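Ovska Fight Gym -- members' booking and scorecard system
Ticket 386: bout sheet showing the wrong corner
2023-10-25, logged by Delwyn McPhee

Reported by Guadalupe Arriaga, who runs the amateur MMA night. Bout sheets printed from Fimby put the red corner fighter in blue and the other way round. It affects the amateur card only. The pro card prints correctly.
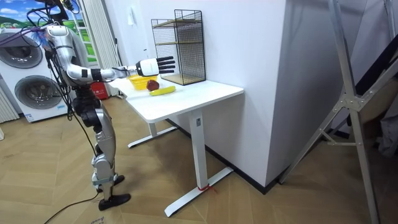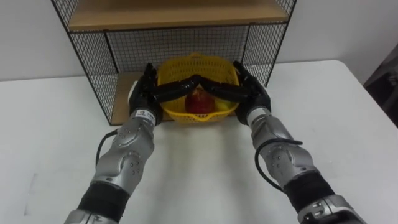 First check: opened bout 2 on the office computer. Corners are right on screen and wrong on the printout. Same result from Guadalupe's laptop, so it isn't one machine.

Second check: exported the full card, 32 fighters, and compared it with the matchmaker's list. All names and weights match. Bout 2 has Chávez in red at 62 kg, as agreed at the matching meeting. The data going in is fine.

Third check: printed the same bout with the old template from June. Corners came out correctly. The fault is in the new template, then -- the one with the extra column for the medical sign-off.

Cause: when the medical column was added, the two name fields were pasted back in the wrong order. The headings stayed where they were. The pro card uses its own template and was never edited.

Fix: swapped the two fields, saved the template under the same name and reprinted bout 2. Red and blue now agree with the screen. Reprinted the whole amateur card and Guadalupe checked it against the list. No other differences found.

Still open: the judges' scorecards are made by Giso, which reads the corners from a file Fimby sends across. I haven't confirmed whether that file uses the template or the bout record. Please don't print scorecards until I have. If they are needed sooner, write the corners in by hand from the matchmaker's list.

Old bout sheets in the tray by the scales should be thrown away -- they look the same as the new ones apart from the names.

Status: bout sheets fixed, scorecards pending. Ticket stays with me.

Last updated by Delwyn McPhee: scorecard note added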